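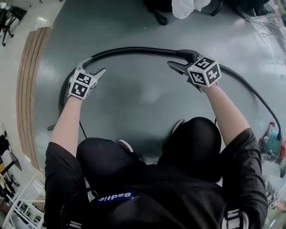

The hose had been put away badly on Friday, and it remembered. Teresa Moreira knelt on the grey mat and tried to bring it round into a circle. It went most of the way, slowly, and then the far end lifted itself and rolled over.

"Again," said Sabine Dreßler from the balcony.

"I know again."

She let it settle. It was a ribbed black thing, heavier than it looked, and every rib caught on the mat when she pulled it sideways. If she pushed, it slid. If she pulled, it stuck and then came all at once. She had worked that out in the first hour and had told Sabine, who had written it on the back of a delivery note from Seidel and put the note in her pocket.

They were packing up for Drullside. The van was booked for the afternoon and everything on the floor had to be in it by then, coiled, tied and labelled. Sabine did the labels. She had a roll of them and a pen that was running out, and she leaned on the railing and shook it.

"Does it have to be round?" Teresa asked.

"It has to go in the crate."

"The crate's square."

Sabine looked down at the crate for a while. "It says round on the sheet," she said.

Teresa took hold again and brought the loop in a little tighter. Her knees hurt. She thought about her father, who had kept a garden hose on a car wheel bolted to the side of the house, and who would not let anyone else wind it. She had been 13 before he gave her a turn. He stood behind her the whole time with his hands half out, and when she had finished he unwound it and did it himself.
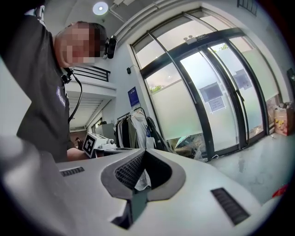 She had not been angry about it then. She had gone in and had her tea. It was only years later, in the flat in Trostska, that she had bought a hose of her own and wound it any way she liked, in a heap mostly, behind the back door. It split the first winter.

"Are you stopping?" Sabine called.

"I'm thinking."

"Think while you do it."

She turned the hose a quarter round, so that the bend it wanted to make was the bend she wanted as well, and fed the loose end under. It stayed. She waited for it to lift and it didn't. Then she laid the next turn inside the first one, and the next inside that, and held them down.

Sabine came down the stairs with two ties and a label. She knelt on the other side and put the ties on without speaking, pulling each one hard.

"That's nearly round," she said.

"It's round."

"Nearly." She wrote on the label, and the pen gave out after the third letter. She went over it again, pressing, until there was a dent you could read if you tilted it.

They carried it to the crate between them. It went in with 30 centimetres to spare at each corner, and Teresa put the gloves in one of them — and the tape in another — and went back for the next hose.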